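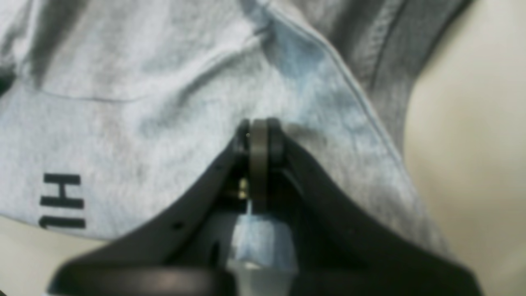
Page last updated: October

Vudgate garment folding cell

The Vudgate is a single-arm folding cell for commercial laundries, uniform suppliers and hire shops. It picks up T-shirts and similar knitwear from a flat table by pinching the cloth between two fingers. Printed garments go on the same table as plain ones.

What changes on the floor
Your staff stop folding and start loading, checking and packing. One operator lays garments out, pulls anything stained or torn and clears the stack. At the Batum laundry, where two cells went in beside the ironing line, the folding crew now rotates between loading and dispatch, and the Saturday shift finishes at 6. No positions were cut. Most of the crew asked for a lower table, and we now supply one as standard.

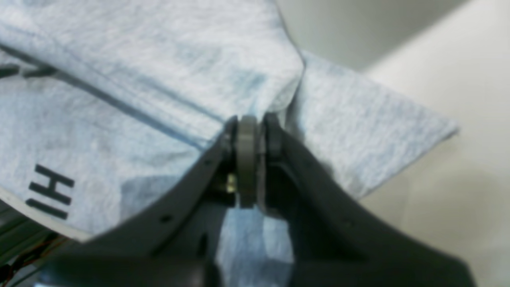 Gripper holding a fold of light blue heathered fabric.

Training
Operators need one shift with our installer. The Javier control panel uses plain-language prompts and colour-coded faults. Clearing a dropped garment does not require a technician.

Ordering
Supplied with table, guarding and Javier panel. Stack tray holds 200 garments. Spare finger sets (Dalis D7) are sold separately. Lead time is 7 weeks. Call the service desk for a site visit or a labour planning worksheet.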